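### 3.2 Rim shape and wall thickness

The second part of the study looked at the rims of household plastic containers. A rim takes most of the wear in daily use. It is where a basin is lifted, where it knocks against the sink, and where it rests when it is stacked upside down. We bought 15 containers from three suppliers (Prodo, Kasivau and Tan) and sorted them by rim: flat, rolled, or thick and curved. All were molded in one piece.

Wall thickness was measured with calipers at 10 points on each rim. Where the rim changed direction, we took the reading at the middle of the bend. Readings at a bend were less consistent than those on a straight run, mainly because the caliper jaws did not sit flat against the surface. We kept these readings but report them separately in Table 4.
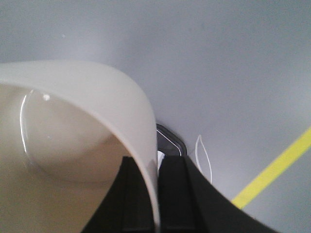
**Figure 3.** Thick, curved rim on an off-white plastic object, gripped across its edge. A shallow rounded recess lies inside the rim.

Thick rims of this kind were easier to pinch than flat ones, but they gave less warning before slipping. On a flat rim the load shifts slowly toward the outer edge. On a curved rim the contact area is small from the start, and a glossy finish makes it harder to judge by eye where the surface turns. Holding the rim on a straight run gave steadier lifts than holding it at a bend.

Each container was then loaded with 500 g of dry rice and lifted by one side only. The Kasivau containers bent least at the rim. Two of the Tan containers showed a pale stress line just below the hold point after repeated lifts, and these were left out of the later tests. Color had no effect on the readings, although scuffs were harder to find on the lighter plastics and had to be checked under a side lamp.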